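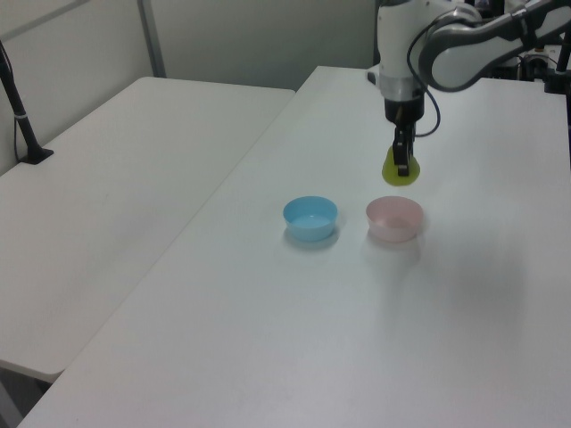
*Slide 1: One arm, one lime cup, two bowls.*

Leave it up while people find seats. Don't start until Hakim gives the nod from the back, or the first five minutes get swallowed by the door.

**Opening**

Morning. I'm Katherine Villanueva, I look after safe work practice at Clovlow, and I've been given the slot right before lunch on a Wednesday to talk about rules. I'll try to be brief.

Look at the cup. It weighs next to nothing. Ask a room of engineers what the hazard is and they'll say there isn't one. Then ask who'd like to put a hand flat in the pink bowl while the cup's hanging over it. (Pause. Someone always volunteers. Thank them and move on.)

**Rule one – assess the job, then the arm**

- "It's a collaborative arm" is a thing people say in place of a risk assessment.
- Gripper, load, table edge and cable all go in the assessment. Swap the fingers, do it again.
- Tell the Pokholm story: 17 pages on the arm, no mention of the tool on the end. Aníbal wrote it and has said I can use his name. He may regret that.

**Rule two – mind the cable**

Point to the loop beside the wrist. Ask what it does at full rotation. Most sites can't tell you, and a few have found out the expensive way. Check the cable through the whole programmed path at slow speed, before anyone signs anything.

**Rule three – decide what happens when it stops**

- Does the gripper hold or let go on loss of power? Both answers can be right. "Dunno" can't.
- With a small cup, who cares. With a glass beaker, Yaneth cares, and she'll be organising the meeting.
- Write the answer on the sheet at the cell, in words a casual can read at 6 am.

**Rule four – keep the trial honest**

Michalík ran 100 cycles, logged every one, and put the dropped ones in the report. Vumitz sent us a video with music on it. Guess whose paperwork went through first.

If running over, skip to here.

**The ask**

Pick one cell at your own site. Pull out its assessment and check the gripper listed is the gripper fitted. Email me what you find by the end of July. I don't need a colour-coded spreadsheet, Cristian.

Questions. If someone asks whether the rules apply to "just a demo", the answer is yes. It was yes last year too.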